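Home Topics Ask Members Log in

3 min read

Hand guiding or remote control for teaching a fiddly task?

Clementina Barreto
14 December 2022

Hi all! I'm new to teaching by demonstration and could use some opinions. We have an arm on a bench and I want it to learn a job inside an old desktop PC, gripper coming straight down over the CPU socket. At the moment I grab the arm and walk it through the motion by hand while it records. It feels lovely and natural, but when I play the recordings back they're all a bit wobbly right at the bottom, exactly where I need them to be calm.

A friend at Grudby says I should drop hand guiding and drive the arm with a second controller from a chair. I tried it for an afternoon and was terrible at it (I closed the gripper on thin air more often than I'd like to admit). Is it worth sticking with? I have 17 recordings so far, all by hand, and I don't want to throw them out if I don't have to.

Américo Vilela

Stick with it! The first afternoon is awful for everybody. I learned on a setup called Grenow, where you move a small copy of the arm and the big one follows, and I spent two days bumping into the side of the case before it clicked.

The thing with hand guiding is that your own hands and shoulders end up in the camera view. If your policy learns from camera images, it's seeing a person in every recording, and then at run time the person is gone. That hurt us much more than the wobble did. If you only replay joint positions it matters a lot less, so tell us which one you're doing.

For the wobble, split the motion. Do the big move over the case at a normal pace, stop above the socket, let the arm settle for 2 seconds, then go down at your slowest speed setting. We recorded 326 runs like that last August and the slow part came out much cleaner — I only wish we'd started that way. And lean your elbow on something.

I'd keep your 17, but in a separate folder. They're fine for checking that your playback works. I wouldn't mix them with remote ones in the same training set until you've tried each kind alone.

Our bench for the same sort of job, with the arm where I like to pause before going down:
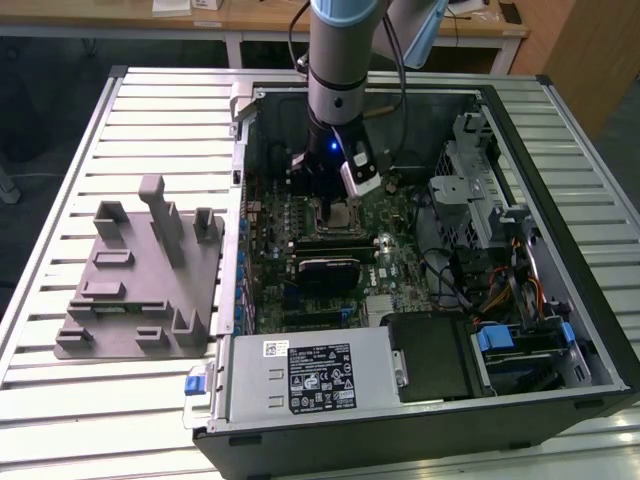

Gripper over the CPU socket, case on its side on the slatted table.

Also watch your cables. Ours hang down beside the arm, and if I twist the wrist too far during a demo I get a tug that shows up in the recording as a little jerk. Took me ages to work out where it came from.

plalomska_fan

just use a spacemouse, way easier

Cunha

Depends on the arm. Some of them have a setting for how heavy they feel when you push them around, and if yours is set too light it will wobble no matter what you do with your elbow. Turn it up a notch and record a couple more by hand before you change your whole setup. I went back and forth on this and still do the coarse part by hand and the last bit by remote, with the recording paused while I walk back to the chair.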